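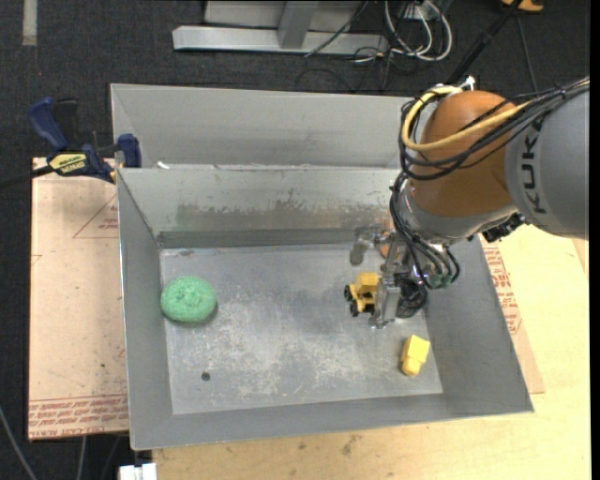 A grey metal bin and a toy clear-out

5 Mar 2022

I love a good sort-out, and this one has kept me happy for the best part of a fortnight! It began with the toy cupboard on the landing (the one whose door has to be lifted slightly before it opens) and it has spread to the hall, the back bedroom and most of the dining table. I regret nothing.

The star of it all is the metal bin. I have a real soft spot for sheet metal, and a big open bin with sloping walls is just about the best thing I know for going through small stuff. Everything shows up against that dull blue-grey floor. A little yellow vehicle with black wheels, a chunky yellow block, something green and spongy — you spot them straight away, where in a wicker basket they'd vanish under each other. And the scuffs! The floor is cloudy with them, all those pale scratches towards the middle, and there's a brownish, greenish stain on the back wall that I wouldn't scrub off if you paid me. I like a thing that looks used.

Yellow toys, then. I seem to be drawn to them. When I'd been through the whole cupboard I had 49 toys worth keeping and a good 20 of those were yellow, or had been once. Teun Segers came round for coffee and asked whether I was opening a shop. He then spent an hour on the floor pushing a tractor along the skirting board, so I don't think he's in a position to talk.

How I've been doing it

Only a few things at a time. I used to tip the lot out and then feel faint at the sight of it, and by teatime it would all be shovelled back in. Now I put in three or four pieces, look at each one properly, and decide. Keep, mend, or pass on. The mend pile is the dangerous one, so mine has to fit in a shoebox.

For cleaning I use warm water with a drop of washing-up liquid and an old toothbrush, which gets into wheel arches beautifully. Stickers stay dry, obviously. Black marks on yellow plastic mostly come away with a bit of bicarb on a damp cloth, though go gently — I took the shine off a perfectly nice digger roof last August and it still annoys me.

Wheels are my favourite part. Hair gets wound round the axles, yards of it, and if you snip it and tease it out with tweezers the thing suddenly rolls right across the kitchen. I did six in one evening with the radio on and it was bliss.

Where they're going

Fenna Van den Broek is having a box for her grandchildren, who are at the age where anything with wheels goes down the stairs. I've promised her the blocks too, all except eight that I'm keeping for the windowsill in the back bedroom, where they catch the morning light and look wonderful.

The green things (sponges, balls, a frog with one eye) I haven't decided about. Sponge holds on to dust so stubbornly. I might give them all a long soak at the weekend and see what colour the water goes.

Next up is the drawer of jigsaw pieces with no boxes. I can't wait!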